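Research Assistant, Visual Culture of Political Movements (part-time, fixed term)
Rezende Archive of Printed Propaganda

Closing date for applications: 21/05/2024

The Rezende Archive is looking for a research assistant to work on its collection of twentieth-century political posters, pamphlets and party newsletters. The post is for 6 months, at two and a half days a week, and can be done partly from home.
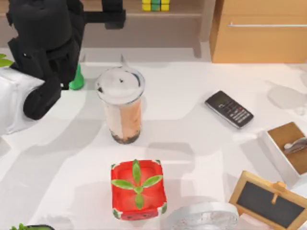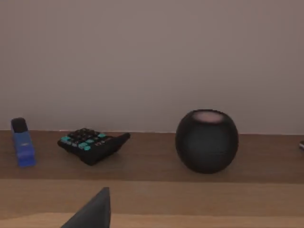

The archive holds printed matter from interwar Europe, with smaller groups of material from South America and East Asia. Most of it was gathered by one collector and came to us in boxes sorted by size, with no record of who printed each item or where it was handed out. A first pass through the pamphlets was finished last year. The posters have barely been touched.

The assistant will work with Sang-wook Nam, who leads the project, on a study of how parties of the 1920s and 1930s used pictures of work and workers. We are interested in the hammer, the plow and the raised arm, but also in the duller material: membership drives, savings campaigns, notices for evening classes. Much of this was produced by local branches that did not always follow the style set by the party office, and the differences are one of the things we want to record.

What you will do

Catalog a group of 78 posters, noting the printer, date, language, slogan and main figures shown.
Transcribe and translate short texts, mostly from German or Italian.
Check our entries against published catalogs and correct the older ones where needed.
Search party newspapers for mentions of specific posters and of complaints about them.
Help prepare a small exhibition that opens in November at the Bimorham Library.
Write two or three short pieces, 200 words each, for the exhibition handout.

What we are looking for

You should have a degree in history, art history, media studies or a related subject, or be close to finishing one. Good reading knowledge of German is required. Italian is useful. If you read neither Italian nor any other second language well, please still apply if your German is strong.

You should be comfortable working with material that is racist, antisemitic or violent. Some of the posters are very unpleasant to spend a day with, and we would like applicants to think about this before they apply. Work on those items is shared between members of the team.

Experience with archival cataloging is welcome. We use a database called Pronon and will train you on it during the first two weeks. Large posters need two people to move them, and you will be shown how to handle them.

Pay and hours

The post is paid at the archive's hourly rate for research staff, grade 2. Hours can be arranged around classes or another job, but you would need to be in the reading room on Thursdays. Travel to Bimorham for the exhibition is covered.

How to apply

Send a resume, a cover letter of no more than one page and a short writing sample to Sang-wook Nam at the archive. The sample can be part of a term paper or thesis chapter, and it does not have to be about propaganda. Please give the name of one person we can contact for a reference. We will not contact them before the interview.

Interviews will be held by video call. You will be asked to talk for a few minutes about a poster that we send you the day before.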